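Unit 12: Dry goods and shelf care
Course notes, Rainer Buschmann

Paper bags shed. Crumbs and flecks end up along the back edge, where the shelf meets the wall, and a quick wipe of the front half misses them. Take everything off before you start. 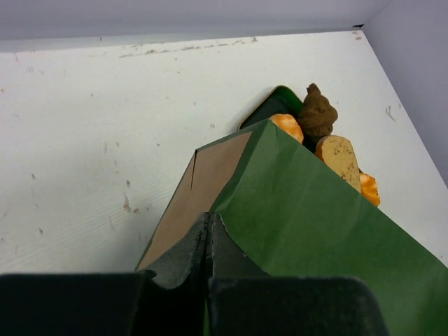 Brush toward the front first, then use a damp cloth. Smears need a second pass. Scuffs usually stay, so leave them alone.

Fold the top of each bag over twice before it goes back. Check the creases for small tears.

For next time: read Lis, chapter on storage, and bring one paper bag from home.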